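# The last plates in the cupboard

Zuzanna Lis keeps her everyday plates in the second drawer down, below the cutlery, because the overhead cupboard was getting too hard on her shoulder. There are white ones and cream ones and a single blue one left over from a set her sister broke up in a move. She eats toast off the blue one. Everything else goes on whatever is at the top of the stack.

She has sold tableware for most of her working life, first from a market stall and for the past decade from Stomau, a narrow shop between a shoe repairer and a bakery. The shop is mostly plates. There are mugs near the register and a shelf of serving bowls in the window, but people come in for plates, and they usually come in after one has broken.

"They bring me the survivor," she says. "They put it on the counter and say, I need three more of this. And I have to tell them the line finished years ago."

What people buy instead has changed. When Lis started out, a household bought a boxed set for a wedding and added nothing to it until the children left home. The boxes held dinner plates, side plates, soup bowls, cups and saucers, all in one pattern, and the pattern was the point. Now most of her customers leave with two or four loose pieces in newspaper. Many choose a colour close to what they have at home, and quite a few choose one that's plainly different and leave it at that.

White is still the biggest seller by a long way. Cream comes second, and the two cause more arguments at the counter than all the other colours put together. A cream plate on its own looks white to most people. Next to a white plate it looks yellow. Lis keeps one of each beside the register so customers can see the difference before they carry a stack home and find it out on their own table.

The light matters as well. Under the warm globes many people have in the kitchen, cream goes deeper and white goes creamy. In a room with cool office lighting, white can look slightly blue. She tells people to bring a plate from home, take it to the front door of the shop with the new one and look at both in daylight. Not many bother.

## The rim

The other thing that has changed is the shape. The wide flat rim, the kind a waiter's thumb used to rest on, has been losing ground to the coupe, which curves up gently from the centre, and to the raised rim, where the edge stands up from a flat base like a low wall. The raised rim is the one Lis sells most of. It falls somewhere between a plate and a bowl, and the makers can't agree on what to call it. Damuleck, a small pottery that supplies about half her shelves, lists it as a low bowl. Gökçe, which supplies much of the rest, calls the same shape a deep plate.

It suits the way people eat. Pasta stays put. So does curry, and a salad with too much dressing on it. You can carry one to the couch with reasonable confidence. The drawback is storage: a raised rim adds height to every piece, and a stack that looked modest in the shop may not fit under the shelf at home. Lis suggests measuring the gap first and taking off a hand's width for getting the top one out.

The dishwasher is the other test. Flat plates slide between the tines of almost any rack. Deeper ones lean on their neighbours, and if they touch they chip, usually at the same spot on the edge every time. Loading them in alternate slots fixes it, at the cost of running the machine more often. She washes her own by hand and admits this is no help to a family of five.

## On bare wood

Tablecloths are nearly gone from the shop. She stocked 50 last year and has 31 of them still, folded in a basket at the back. Most people eat straight off the timber now, and that puts more demand on the underside of the plate than anybody used to ask of it.

Turn a plate over and there is a ring where it stood in the kiln, called the foot. The glaze is wiped off there so the piece doesn't fuse to the shelf, and what's left is raw clay, which can be as smooth as an eggshell or as rough as a nail file. On a cloth it makes no difference. On an oiled tabletop a rough foot will leave fine curved scratches, and they show up in low sun long before anyone notices them at dinner.

Her advice is to run a finger around the foot before paying. If it catches, ask the shop to smooth it. She does this herself out the back with a piece of wet-and-dry paper, a minute or so for each plate, and doesn't charge for it. Potters will usually do the same if they're asked. At home, the wet paper and a bit of patience will do the job — keep it wet, and rinse the plate well before it goes near food.
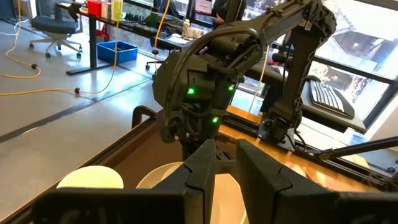
Round plates also sit more easily on a bare table than square ones, in her view. A square plate asks to be lined up with the edge, and it looks crooked if it isn't. A round one can go down anywhere. She sold square plates for a few years when they were fashionable and still gets the odd one back in a box of donations, nearly always with a corner gone.

The mixed table, with white here and cream there, works best on wood. That's partly colour, as the timber is warm enough to sit comfortably with either. It's also that a table with no cloth looks less formal to begin with, so no one is expecting a match. Lis lays hers with whatever comes out of the drawer and puts the odd ones at the ends.

## Buying fewer

Kedoteck, the wholesaler she uses for plain café ware, still sells by the carton, and she splits the cartons for customers who want two. The seconds go on the bottom shelf. A second might have a pinhole in the glaze or a slight wobble, and the wobble is the one to check: set the plate on a hard level surface and press the rim on opposite sides. A bit of rock is fine on a shelf and irritating under a knife.

She won't sell a chipped plate, even cheaply. A chip exposes the clay, and the clay takes up water and whatever is in it. Crazing, the web of fine cracks in an old glaze, she is more relaxed about for dry food such as bread or biscuits.

For someone starting from nothing, she recommends four deep plates and four flat ones in the same white, from a maker likely to be around in five years, and then nothing else until something breaks. Most customers nod at this and buy six.

Her own drawer is due for a cull in July, when the shop is quiet. The blue plate is staying.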